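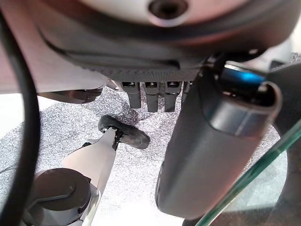

Figure 1. Four black fingers side by side beneath a white curved housing.

### 4.2 How tenants talk about the deposit

We had expected the deposit to come up late in our talks with renters, if it came up at all, and we were happily wrong about that. Of the 70 households we visited in Wetberg and Drerstead, 52 brought it up before we had even reached the part of the interview that dealt with money. People wanted to tell us about it – often at the kitchen table, with the lease spread out and a pencil in hand – and we let them go on for as long as they liked.

Most of the stories had to do with the move-out inspection. Renters in Drerstead, where a good share of the older buildings are let through the Durrani agency, were usually given a written checklist when they got their keys, and they spoke of the final visit as a dull but fair sort of errand. Renters in Wetberg had more often dealt with an owner directly and had little on paper. Thirteen of them could not say which marks on the walls had been there when they moved in, and several had simply made up their minds not to argue. One woman told us she would gladly have paid 200 dollars to be spared the phone calls, and then laughed and said that she more or less had.

We are wary of reading too much into the gap between the two towns. Gautier and Tanoli, in their earlier work on small landlords, found that owners who live in the same building tend to settle these matters in the hallway and write nothing down, and Wetberg has a great many such owners. Rents there are also lower, so the sums at stake are smaller. We come back to both points in Section 5, where the lease records from Corkico let us compare deposits held with deposits returned.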